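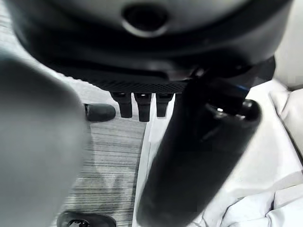
Laundry in the living room

Dörte Hinrichs has not had a laundry for 3 years. Her flat, on the second floor of an older block, has a shared machine in the basement and no line out the back, so everything that comes up the stairs gets dealt with in the lounge.

"I used to put it all on the bed," she says. "Then at eleven at night I'd want to go to bed."

She moved the job to the floor in front of the sofa, where the light is better and there is room to spread a sheet. The carpet is a grey stripe, and she uses the stripes as a guide for squaring up edges. The sofa is beige, with rounded arms, and finished items go on the seat in piles until they are put away.

Thin fabrics take the most time. A light top or a nightie will hold every crease it picked up in the basket, and most of the work is done before any folding starts. Hinrichs holds the piece by both ends, pulls it level and lets the middle drop. Then she gives it one shake and runs a hand along the seam.

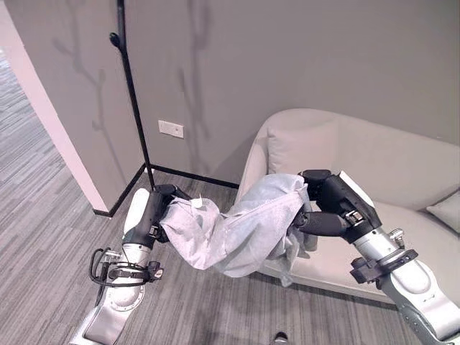 If the seam is twisted she starts again from the other end. Pulling harder doesn't help and can stretch a light knit out of shape for good. She learned that on a cardigan from Ovis, which went from a medium to something her brother could wear.

Care tags get read once, when the garment is new. She writes anything unusual in a notebook and leaves the tag on. Sorensen, the dry cleaner downstairs, won't take a piece without one.

She irons very little now – shirts for work, and the tablecloth in April when the family comes over. The rest is smoothed flat by hand and folded in thirds, with the sleeves tucked behind. Jumpers go in the bottom drawer and are never hung.

A full load takes her 30 minutes, longer if there are sheets. She has tried doing it in front of the television and found she folded badly and missed the program as well, so these days she has the radio on. Socks are left for last, and the odd ones go back in the basket until the next wash.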